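Mehr Daten, immer mehr Daten. Bei Altimach hängt die Zahl inzwischen an der Wand: 3,333 Episoden bis Ende des Quartals. Hugo Segura hat sie im Januar ausgerufen und seitdem redet niemand mehr über etwas anderes. Ich halte das für falsch. Nicht ein bisschen, grundsätzlich.
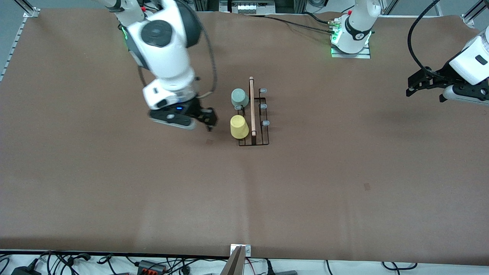
Wer Beispiele sammelt, sammelt vor allem Gewohnheiten. Nach zwei Stunden Teleoperation greift jeder gleich, gleicher Winkel, gleiches Tempo, und das Modell lernt dann eben die Müdigkeit vom Bediener mit. 350 davon sind schnell aufgenommen und fast wertlos. Beide Becher kopfüber im Gestell, der grüne hinten, der gelbe vorne – schön, aber wo sind die schiefen, die gekippten, die halb daneben stehenden? Die werden bei uns aussortiert, als „unsauber“. Dabei steckt genau da drin was das System später braucht.

Mein Vorschlag, schon in Vurketbridge gemacht und dort höflich überhört: weniger aufnehmen, jede Aufgabe anders anfangen, Fehlgriffe samt Korrektur behalten. 26 gute Varianten am Tag. Und den Leuten Zeit lassen, sich die Aufnahmen auch mal anzuschaun.

Kostet Quote, klar.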